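Clorkar to Move Gearbox Assembly to Nostard Plant

By Ritva Mäkelä
Thursday

Print | E-mail

Clorkar will end gearbox assembly at its Mescombe site in January and transfer the work to Nostard, where the company already machines housings and shafts for its light van range. The two operations are 300 miles apart, and parts currently travel by truck in both directions.

Under the plan, 4 assembly lines will be reinstalled at Nostard. Combined capacity is set at 2000 units a week. Mescombe will keep axle production and the test department. Clorkar said that more than 400 jobs are affected and that transfers will be offered before any layoffs.

Supply contracts with Cartwright, which provides synchronizer rings to both plants, remain in force until the current gearbox is replaced. Deliveries will be rerouted in stages.

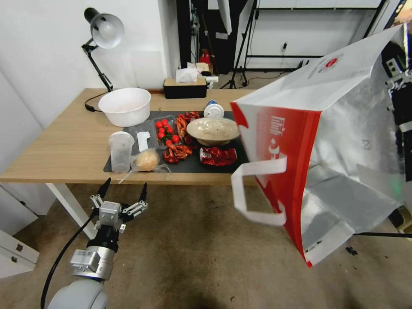
Cherry tomatoes and a wrapped bun on a table.

Talks with employee representatives on shift patterns continue next week.

Related items
Cartwright extends synchronizer ring warranty
Clorkar van range gets revised rear axle
Mescombe test track to be resurfaced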